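The Last Ferry from Jendville

When the ferry company closed, they let Marcus Halvorsen keep the bell. He was 79 and he had rung it for most of his life, in fog and in good weather, and he did not know where to put it. His kitchen was small. In the end he hung it on the apple tree, and the neighbors were polite about it.
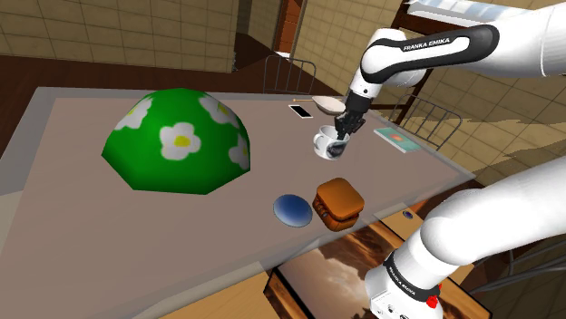
Page last changed: 6th September

In February a letter came from Grollargate, on the other side of the water. It was from a woman named Yilma. She wrote that as a child she had crossed with him every morning to school, and that her mother used to set the clock by his bell. Now the mother was old and slept badly. She asked each evening if the ferry was in.

"I tell her yes," wrote Yilma, "but she does not hear it, so she does not believe me."

Marcus read the letter two times and put it under the sugar bowl. It was 900 meters across the water at the narrow place, and his garden was not at the narrow place. A bell on an apple tree could not be heard so far. He knew this very well. He had also paid 700 crowns for a new coat that winter and had nowhere to wear it.

The next evening he put on the coat, took down the bell and carried it to the old landing. It was heavier than he remembered – or he was weaker, which he did not like to think. The wind came from behind him. He rang it as one rings for arrival, three slow and one long, and then he stood and felt a little foolish.
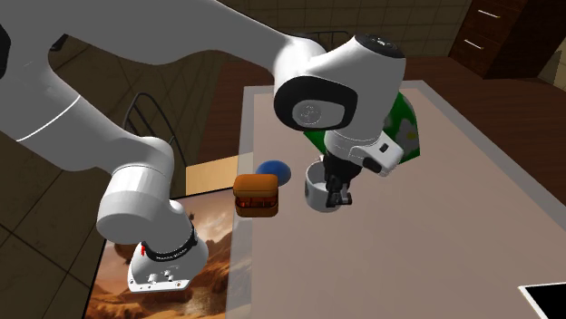
On the other side some windows were lit, and he could not tell one house from another. He waited until his hands were cold. Then a lamp in a window near the church went off, and on, and off again.

He rang once more, only the long one. Then he walked home with the bell under his arm, holding the tongue of it with two fingers so it would not wake the dogs.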